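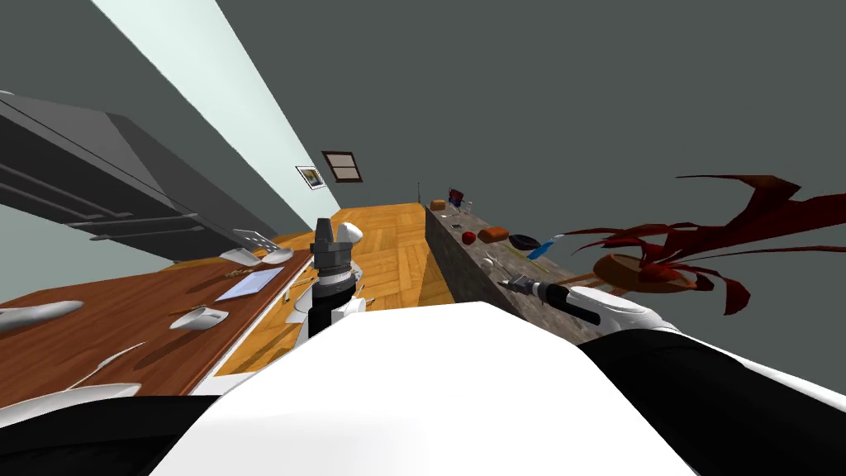
Fistarness lançam segundo EP e anunciam concertos para dezembro

1 de setembro - Redação Estik

Os Fistarness têm um novo EP. Chama-se "Pirnent", está disponível desde hoje nas plataformas habituais e é o segundo trabalho do duo, que se estreou com um disco gravado em casa e distribuído quase só em cassete. A edição é da Sepúlveda, a pequena editora que já tinha posto cá fora o primeiro registo e que volta a apostar numa tiragem física limitada, desta vez em vinil de dez polegadas.

São 700 cópias numeradas à mão, todas em vinil preto. A editora diz que não está prevista uma segunda prensagem. Quem comprou a cassete diretamente à Sepúlveda recebeu na semana passada um código para encomendar antes da abertura geral das vendas, e uma parte da edição já terá saído por essa via. O resto fica à venda na página da editora e na banca dos concertos, enquanto houver.

"Pirnent" foi gravado ao longo do inverno passado, numa sala de ensaios alugada ao mês, e misturado depois noutro sítio, com mais calma. A diferença em relação à estreia ouve-se logo nos primeiros segundos. Onde antes havia ruído de fita e vozes enterradas, há agora uma linha de baixo muito à frente, seca, e uma caixa de ritmos que parece ter sido programada para não deixar espaço a mais nada. A guitarra aparece tarde e aparece pouco. Quando entra, no refrão do tema que dá título ao disco, vem carregada de chorus e fica a pairar por cima do resto sem nunca tomar conta da canção.

O EP dura roughly nada a mais do que precisa: a faixa de abertura é instrumental e curta, e a última, a mais longa, é uma peça lenta construída sobre um único acorde de órgão. Pelo meio há duas canções mais diretas, ambas cantadas em português, o que é novidade para o grupo. No primeiro disco as letras eram em inglês e vinham tão processadas que pouco se percebia delas. Agora percebe-se quase tudo. Falam de turnos da noite, de autocarros vazios e de uma casa vendida à pressa, sempre na segunda pessoa, e a voz mantém-se num registo baixo, quase falado. 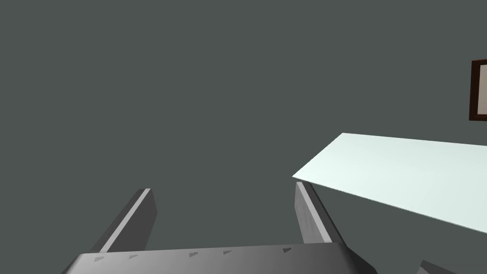

As influências continuam à vista. Há muito de pós-punk do início dos anos 80, algum electro mais frio e, no tema de abertura, uma sequência de sintetizador que podia vir da banda sonora de um filme de terror de baixo orçamento. O duo prefere não usar rótulos, e no texto que acompanha o disco limita-se a chamar-lhe "música para ouvir com a luz apagada". A editora arquiva-o na secção de darkwave do catálogo, entre uma reedição e uma coletânea.

O ponto mais fraco é talvez a produção das vozes na terceira faixa, onde um eco demasiado longo acaba por esbater a melodia. É uma opção que fazia sentido na cassete, com o som todo coberto de sopro, e que aqui destoa um pouco - o arranjo à volta é tão limpo que o efeito chama a atenção para si próprio. O último tema compensa. Vai acrescentando camadas muito devagar, uma segunda voz, um prato, uma nota grave que se sente mais do que se ouve, e termina de repente, a meio de um compasso.

O disco teve um avanço, a faixa-título, publicado antes do verão e acompanhado de um vídeo a preto e branco realizado pelos próprios músicos. A canção passou em algumas rádios universitárias e entrou na lista de novidades da Estik, que acompanha a banda desde os primeiros concertos. Não está previsto outro single. A Sepúlveda adianta apenas que haverá uma remistura do tema de encerramento, feita por um produtor da casa e oferecida em formato digital a quem comprar o vinil.

Ao vivo, os Fistarness regressam em dezembro, com 2 datas em salas pequenas, ambas com lotação reduzida. O preço dos bilhetes é de 9 euros em venda antecipada, e à porta só haverá entradas se sobrarem lugares. Os locais e os horários serão divulgados pela editora nas próximas semanas, juntamente com o nome de quem assegura as primeiras partes. A banda vai tocar o EP na íntegra e pela ordem do disco, com alguns temas da estreia refeitos para a nova formação de palco.

Essa formação é outra das mudanças. Até aqui os concertos faziam-se com um computador, uma guitarra e pouco mais, e a parte rítmica vinha toda pré-gravada. Para dezembro está prometida uma bateria acústica, tocada por um músico convidado, a dobrar a caixa de ritmos em metade do alinhamento. Os sintetizadores passam também a ser tocados em tempo real. Nos ensaios, segundo a editora, algumas canções ficaram mais rápidas e uma delas ganhou um final novo que não está no disco.

A capa de "Pirnent" é uma colagem de recortes de jornal pintados a tinta-da-china e foi feita pelo próprio duo. A versão em vinil inclui uma folha dobrada com as letras, além do código para descarregar os ficheiros em alta resolução. A cassete de estreia, esgotada há muito, volta a estar disponível em formato digital a partir de hoje, sem faixas adicionais e com a masterização original. As encomendas do vinil feitas esta semana começam a ser enviadas assim que a editora receber da fábrica a segunda metade da tiragem, que ainda não tem data de chegada confirmada.

Quanto a um álbum, a resposta continua a ser vaga. Há canções que ficaram de fora do EP e que estão gravadas em versão de ensaio, e a Sepúlveda mostra interesse em publicá-las, mas o grupo quer primeiro tocá-las em palco. Pelo menos uma deve entrar no alinhamento de dezembro.

"Pirnent", dos Fistarness, edição Sepúlveda. Disponível em vinil de dez polegadas e em formato digital.

Contactos | © Estik - Todos os direitos reservados | Voltar ao topo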